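专栏 · 土壤与土地
3月 文/Annelies Schwaiger

一桶菌能改变一块地吗

去年冬天我在梅斯图登（Mestuvden）的一个农技交流会上坐了一下午，听了三场关于土壤微生物菌剂的报告。三位讲者来自不同的单位，幻灯片的配色各不相同，结构却像是同一个人写的：先放一张板结的土，再放一张疏松的土，中间是一张测序得来的彩色柱状图，最后是一只白色塑料桶。茶歇的时候，邻座一位种小麦的先生问我，他那块地该不该也来一桶。我说我不知道。他看我的眼神，好像我刚刚承认自己不会开车。

我做土壤微生物做了很多年，“不知道”是我在这个行当里说得最多的一句话。所以这篇文章打算把这句“不知道”展开写一写，说明我为什么对市面上大多数“土壤菌群修复”产品持怀疑态度，也说明哪些东西我是相信的。先声明，我没有收过任何菌剂厂家的钱，也没有收过它们竞争对手的钱。我所在的小组倒是做过一次委托试验，后文会提到，经费由种植户合作社出。

先说相信的部分

豆科植物的根瘤菌接种，我相信。一块从来没有种过大豆的地，土里多半没有能与大豆结瘤的菌，拌种接进去，植株结瘤，叶色变深，挖出来掰开根瘤能看见里面是粉红色的。机理清楚，寄主专一，缺的是什么、补的是什么，双方都说得明白。这类接种用了一百多年，农民愿意掏钱，是因为效果在地里看得见。

但请注意这件事成立的条件。第一，原来的土里确实没有这种菌，或者有而不中用。第二，植物会给它盖房子，根瘤就是它的房子，外面的竞争者进不来。第三，它干的活很单一。三个条件凑齐，才有了这么一个漂亮的例子。而几乎每一份菌剂宣传册都会在第一页引用它，然后翻到第二页，开始卖另外一种东西：一种没有专一寄主、没有住处、职责写得包罗万象的“复合功能菌群”。拿根瘤菌的信誉给它们作担保，在我看来和拿青霉素的信誉给一瓶保健口服液作担保差不多。

菌根真菌的情况居中。在彻底剥离了表土的矿区、在蒸汽消毒过的苗床里，接种往往有用，我自己也见过有用的。在一块年年耕作、年年有根的普通农田里，本地的菌根真菌早就在那儿了，新来者能不能挤进去，能挤进去多久，取决于耕作、磷肥用量、前茬作物，还有运气。市售产品的质量又是另外一个问题，有的包装里孢子是死的，有的种类和标签对不上。抽检的人私下里都有故事可讲，公开写出来的不多。

土里本来就住满了

外行容易把退化的土壤想成一间空屋子，搬几件家具进去就能住人。退化的土壤里住户多得很，只是换了一批，而且换上来的这批恰好能忍受那里的条件：板结、贫瘠、忽干忽湿、酸或者碱。你把实验室里吃惯了培养基的菌倒进去，它面对的是一群饿惯了的老住户，还有等着吃细菌的原生动物和线虫。大部分外来菌在几周内就跌到检测不出的水平，这在文献里算不上什么新闻。

有人会反驳说，哪怕它们死了，也可能起过作用。这个说法我认真对待过。菌体本身含氮，培养液里有糖、有氨基酸，有时还有没说明白的激素类物质，倒进地里当然会有反应，土壤呼吸会蹿起来一阵，幼苗也可能绿一点。可是那样一来，你买的是一桶很贵的稀肥水，应当按肥水的价钱来卖。要分清楚究竟是活菌起作用还是汤起作用，办法非常便宜：设一个灭菌对照，把同一桶东西高压灭菌以后再浇一遍。我在那天下午的三场报告之后都提了这个问题，有两位回答没有做，另一位回答“下一步计划做”。

灭菌对照这么便宜，却这么少见，我很难把它归结为疏忽。做过试验的人都知道它会带来什么风险：它可能让处理之间的差异缩小一大截，甚至缩没了。

还有一种常见的设计，连普通对照都是含糊的。处理区浇了菌剂，同时覆盖了秸秆，同时减了化肥，同时换了品种；对照区“按农户常规管理”。年底一量，处理区有机质高了，团聚体多了，报告的标题便写菌剂改良土壤。秸秆在旁边一声不吭。我不反对打包推广，农民关心的本来就是整套办法合不合算，可是既然是打包的，就不要把功劳单独记在那只桶上。

特雷尔斯特德的那次试验

我们小组在特雷尔斯特德（Trelstead）的一片坡地上做过一次试验，就是前面说的合作社委托的那一次。地以前种玉米，冲刷得厉害，后来撂荒，长了一层稀稀拉拉的草。合作社想知道，在种草之前先浇一遍 Stosell 菌剂，植被会不会恢复得快一些。Stosell 的标签上写着十一种有益菌，我至今没有见到完整的名单，厂家的说法是配方保密。

试验由我的同事 Thaddäus Widmer 主持。他这个人做设计很固执，坚持要有清水对照、灭菌菌剂对照，还要有一个只加等量糖和氮的处理，小区随机排列，记录植被盖度的人不许知道哪个小区浇了什么。为了最后这一条，他和合作社的人争了一个上午，因为对方觉得派自己人去看就行了，自己人最熟悉那块坡。

结果我用一句话就能讲完：浇活菌的、浇灭菌菌剂的、只加糖和氮的，三者之间分不出高下；它们在头一个生长季比清水略绿，到了第二个生长季，这点差别也看不出来了。差别最大的是坡上和坡下。坡下接住了冲下来的细土和水，草长得密，坡上露着石子，浇什么都一样。

这是一块地、一种产品、两个生长季，我不会拿它去断言所有菌剂无效。它能说明的事情要小一些：如果我们省掉那两个对照，只比较活菌和清水，并且在第一个夏天就收工，我们手里就会有一份完全可以印在宣传册上的阳性结果。数据一个都不用改。我常常想，宣传册上那些漂亮的图，有多少是这样来的。

报告交给合作社以后，厂家来过一封信，客气地指出我们施用时的土温可能偏低、当年春天偏旱、坡地本身不典型。三条都有道理。我回信问，标签上有没有写明适用的土温、墒情和坡度。标签上写的是“适用于各类土壤”。此后没有再收到来信。

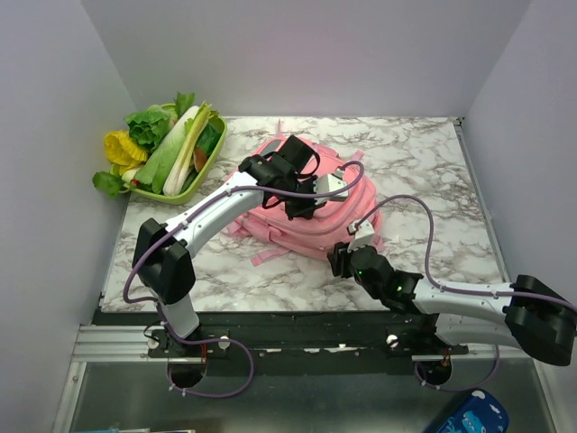
彩色柱状图说明了什么

现在谈谈测序。我自己就靠它吃饭，所以批评起来不至于被当成外行的牢骚。

那种彩色柱状图，每一根柱子代表一个样品，每一种颜色代表一类微生物，整根柱子加起来是百分之百。问题就出在百分之百上。某一类的比例上升，可能是它真的多了，也可能是别的都少了而它没动，甚至可能它自己也少了，只是少得慢些。单看柱状图分不出这几种情况。要分清，得另外测总量，比如定量PCR，或者加内标。加测一项要多花钱，结论却往往变得不那么好看，于是许多报告里就只有柱子。

第二个问题是，测到的是DNA，DNA不等于活着的细胞。土壤颗粒吸附DNA的本事很强，死菌的遗物能在里面留很长时间。往地里浇一桶浓菌液，过一阵子再去测，测到了这些菌的序列，就宣布“成功定殖”，这等于在一家旅馆的失物柜里翻到一把伞，便宣布伞的主人还住在楼上。

第三个问题更麻烦，也是我最容易和同行吵起来的地方：从名单推断功能。一份十六个字的物种注释，经过某个预测软件，就变成了“固碳潜力提升”“氮循环功能增强”。软件做的事情是查最近的亲戚，看亲戚会干什么，然后假定它也会。在研究得透的类群里，这个假定还过得去；土壤里偏偏有大批类群连一个养活过的近亲都没有。更何况会干和在干是两回事。带着固碳基因的菌满地都是，它们中的许多是兼性的，有现成的有机物吃的时候，未必肯费那个劲去固定二氧化碳。

要知道它们到底干了多少，得用同位素标记去量速率。做过的人知道这有多啰嗦：密闭培养，光照和黑暗分开，标记气体不便宜，扣本底扣到怀疑人生。量出来的数，放到田间尺度上和植物的光合作用一比，又常常小得让人不好意思往摘要里写。我认为这类过程在科学上很值得研究，尤其在植物几乎长不起来的裸土上。至于用它来支撑“给土壤浇菌可以抵消碳排放”这样的生意，我看中间还差着好几级台阶，每一级都没有扶手。

多样性崇拜

跟柱状图搭配出现的，通常是一个多样性指数。处理以后指数升高，报告里写“群落更健康”；处理以后指数降低，报告里写“有益菌占据优势”。我见过同一家公司在同一份材料的前后两页分别用了这两种解释。

微生物多样性高究竟好不好，这个问题没有一个对所有土壤都适用的答案。施了石灰，酸土的pH往中性走，细菌多样性多半会上去；泥炭地排了水，多样性也可能上去，可是泥炭正在氧化，几千年攒下的碳正往天上跑。一片贫瘠的高山草甸，微生物多样性也许平平，你若因此去“改良”它，才真叫闯祸。指数是一个数，它不知道你希望这块地用来干什么。

我有时候觉得，人们对土壤微生物的态度很像早些年对肠道菌群的态度。先是发现它重要，接着发现它和什么都相关，然后货架上就多了一排瓶子。相关两个字轻轻一滑，便滑成了因果，再一滑，滑成了疗效。我能理解这里面的吸引力。板结的地让人难过，翻耕、轮作、种绿肥、等上好些年，都是又慢又累的事，而一只桶是可以今天买、今天倒掉的。

钱的问题

霍尔策（Holzer）家的农场在特雷尔斯特德往北，他们给我看过一张报价单，整场处理一遍要3000欧元，建议每年春天重复。我问为什么要重复，业务员给他们的解释是“维持菌群活力”。

请想一想这句话。如果菌定殖下来了，它就该自己繁殖，这正是活体产品相对于化肥的卖点；如果每年都要重新浇，说明它没有定殖下来。两个卖点摆在一起是打架的，可是它们就印在同一张折页上，正面写“一次施用，自我增殖”，背面是年度套餐的折扣。

霍尔策一家最后没有买。他们把钱花在了草种和一段围栏上，免得羊在雨后去踩那面坡。我不敢说这个选择一定更好，我没有在他们那里布过试验。只是草种长没长出来，他们自己走过去就能看见，不需要寄样品，也不需要等我来解释一张图。对一个农户来说，这种“自己看得见”的价值被严重低估了。花钱买一种只有卖方委托的实验室才能证明其存在的好处，我认为任何行业的消费者都应该多问两句。

我听过的反对意见

有几条反对意见经常冲着我来，挑我觉得有分量的写在这里。

一条说，我太苛刻，农业上很多有效的做法最初也没有严格的试验支持，老农凭经验就摸出来了。这话对。但经验之所以可信，在于它经过了很多块地、很多个年头和很多次失败，而且持有经验的人自己承担失败的后果。一个去年才上市的配方没有这样的履历。

另一条说，监管已经有了，产品都要登记，活菌数也有标准。登记管的主要是安全和含量，桶里有没有那么多活菌，有没有病原。桶里有菌，和菌在你的地里有用，是先后两个问题，登记证回答了前一个。我希望后一个也有人管，至少要求厂家把阴性结果一并备案。眼下的情形是，做了若干处试验，挑出长得好的那几处拍照片，其余的归入“条件不适宜”。

还有一条来自年轻同行，说我这样的文章会伤害整个领域，让出钱的人不敢再投土壤微生物研究。我想了很久，没有被说服。真正会伤害这个领域的，是一批农户花了钱、等了两三年、什么也没看到，从此听见“微生物”三个字就摆手。到那时候，连根瘤菌都要跟着受牵连。我在梅斯图登就已经碰到过这样的人，他种豌豆，不肯拌种，理由是他邻居上过一次当。

也有人说，撒一把本地健康土壤的“全土接种”，在一些退化草地的恢复试验里效果不错，问我怎么看。我对它的态度比对桶装菌剂温和许多。那一把土里有菌、有真菌、有线虫、有种子、有粘粒和养分，来自气候和母质都相近的地方，彼此已经磨合过。它有时能改变植被恢复的走向。麻烦在于，供土的那块地要被挖掉一层，规模一大就成了拆东墙补西墙；再者，里面究竟是什么在起作用，还是说不清楚。我赞成继续做，也赞成在说清楚之前不要给它贴价签。

买之前可以问的几个问题

那位种小麦的先生后来给我写过邮件，要我给他一份可以拿去问业务员的单子。我寄给了他，稍作整理抄在下面。

问他有没有灭菌对照的数据。如果对方不知道什么是灭菌对照，谈话可以到此为止。

问他试验做了几年，在几个地点，最差的那个地点结果如何。注意听他回答最后这半句时的停顿。

问他标签上每一种菌的名字，具体到菌株。配方可以保密比例，连种类都保密，出了问题你连该查什么都不知道。

问他如果无效怎么办，肯不肯把“无效”的判定标准事先写下来。是产量，是盖度，还是渗水速度，在哪个月份量，由谁去量。写不下来的承诺不值得付定金。

最后，在自己的地里留一条不浇，再留一条浇等量的清水，位置抽签决定，别挑地头也别挑最好的那一段。让不知道底细的家里人去看哪一条长得好。这点麻烦花不了半天，而它给你的信息，比我能给你的多。

他回信说，业务员看了单子以后，答应免费送他一桶试用。他照着办法留了两条对照，其中一条后来被隔壁的收割机误割了，另一条还在。今年夏天他会告诉我结果，我也真的想知道。

作者从事土壤微生物生态研究，文中观点不代表所在单位。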